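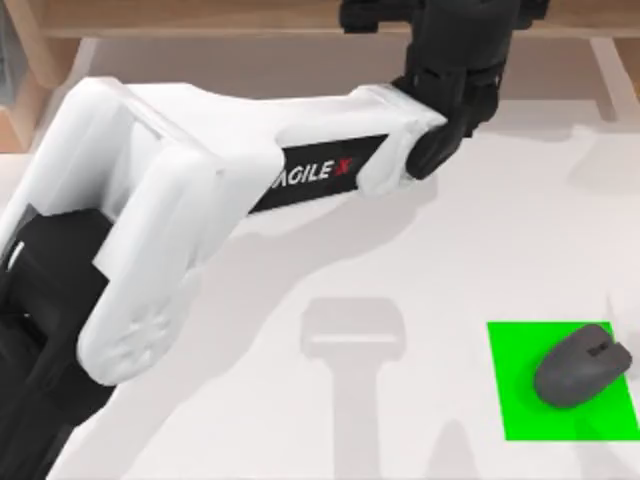
White on white, with a bit of black

Colour swap is back at Filluvell!

Our paint swap returns to the Clundora hall in January, and this time we're giving a whole table to whites. If you've ever stood in a shop holding six cards that all look the same, you'll know why. Take them home, hold them up at dusk and suddenly one is pink and another is nearly green. We love this stuff!

Last year over 665 tins found a new home, and the Uvard street group did an entire stairwell with what they carried off (it looks wonderful, do go and see it). Water-based paints only, please, with lids that shut properly and the colour name written on the side.

Doors open at 11 and we pack up at 3. Tea is from the Mägi bakery again, with the cardamom buns. Bring a bag, and a scrap of your curtains if you're matching.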